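Tallero Hearings Text Set
README and data card

What it contains

The set holds written records of public hearings on firearm licensing and safe storage, held by the town council of Hivville. There are 146 hearing sessions, divided into 1,004 speaker turns. A turn is one person speaking until the chair gives the word to another person. Written statements handed in at the door are in a separate folder and are not included in the turn count.

Where the text comes from

The council publishes its minutes as scanned pages. We typed the older ones by hand and used text recognition for the rest, and then one person compared every page with the scan. Spelling mistakes of the clerk were kept. Mistakes of the recognition were corrected when we noticed them.

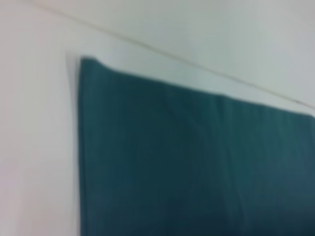 Names of council members are kept, as they spoke in a public function. Names of residents are replaced by a code, for example R-202, and the same code is used for the same resident in all sessions. If a resident mentioned a relative who was hurt or killed, we removed the name of the relative and also the street.

Fields

session: number of the hearing
turn: position of the turn inside the session
speaker: name or code
position: for, against, mixed, not stated
text: the words as recorded in the minutes

The field "position" was filled by two readers who worked separately. They disagreed mostly on speakers who supported storage rules but opposed the licence fee. Such turns are now marked mixed. Before version 2 they were marked against, so please do not compare the results of the two versions directly.

Known problems

The minutes are not word for word. The clerk shortened long speeches, and angry remarks were often reduced to one line. Evening sessions that went on after 10 pm are shorter in the record than they were in the room. Session 573 is not a mistake: the council numbers all its meetings in one series, and we kept its numbers.
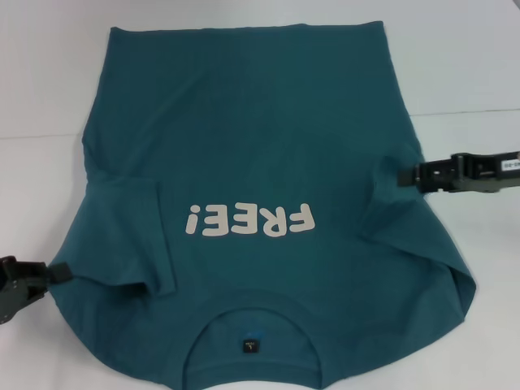

Paweena Ratanaporn wrote to us that the label "not stated" hides two different things, people who only asked a question and people who refused to take a side, and she asked for them to be separated. We agree with her and plan to do it in the April version.

Contact

Corrections can be sent to Ankica Omerović at the Tallero project. Please give the session and turn number.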